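Course handout 6: Tidying as a manipulation problem
Instructor: Hagos Negash
Reading: Pramton task notes, sections 2 and 3

## 6.1 The question

Can a machine do household chores yet? For this course a chore counts as done when a resident would not have to redo any part of it. Most published results use a weaker test: the object left the surface and arrived somewhere else. Keep the two apart when you read success rates.

## 6.2 Side tables

A side table is a small workspace with poor access. It usually stands in a corner, so the arm can approach from one or two directions only. A raised rim rules out sliding flat objects off the edge, and a lower shelf has to be reached from the side, under the tabletop.

Corded objects make it harder. A desk telephone is a rigid body tied to a coiled cord, and the cord has no fixed shape. A planner that models the base and handset alone will report a clear path through the loops. Lifting the handset also moves the cord, which may drag whatever is beside it.

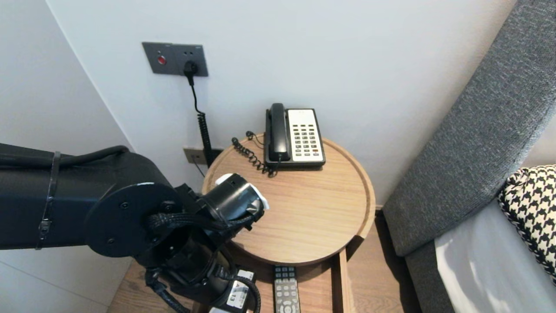 Obsa Jemal objects that the cord is a poor reason to call the task unsolved: people snag cords all the time, and a robot that stops when it feels a pull and tries again is good enough for a home. The objection is fair on safety. It leaves open the matter of time, as every stop and retry counts against the 40 minutes allowed for a room in the Clokine protocol.

## 6.3 What the log shows

The Clokine log holds 3,322 attempts on tabletop objects. Each attempt is scored twice, once for the grasp and once for the state of the table afterward. The second score is lower in every category. The usual causes:

- a neighboring object was moved and not put back
- the wrist cables brushed the surface during the retreat
- the object was set down on the rim and tipped

Small lidded containers deserve a note. A grip on the lid may separate it from the body, while a grip on the body needs clearance on both sides for the fingers. The arm also blocks its own view at close range – plan the final approach before the container is hidden.
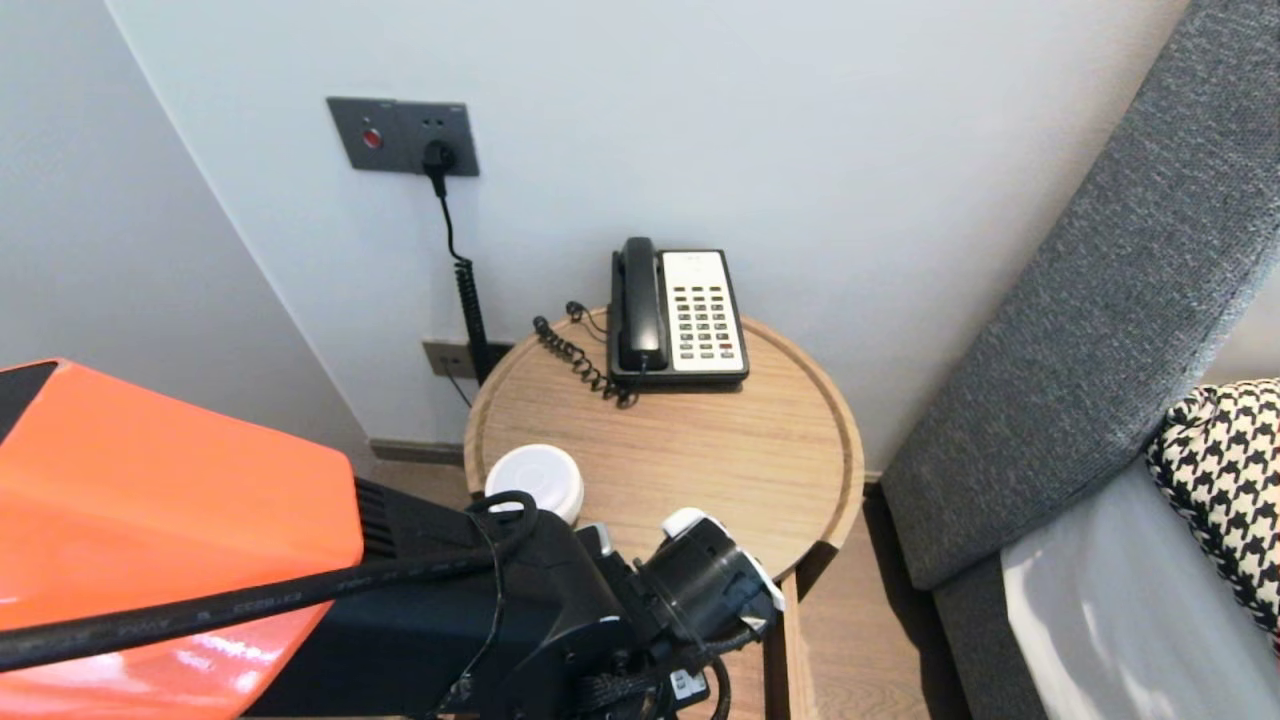
*Fig. 6.2. Gripper pointed at the tabletop, with a lidded white container near the front edge.*

## 6.4 Exercises

1. Write a success test for "clear the table but leave the phone." State what the cord may and may not do.
2. Estimate the reachable part of a round tabletop with walls on two sides. Give your assumptions on arm length and base position.
3. Compare your test with the one in the Pramton notes, section 3. Which failures does each one miss?

Hand in exercises 1 and 3 to Lucyna Adamczyk. Exercise 2 will be worked in the lab session.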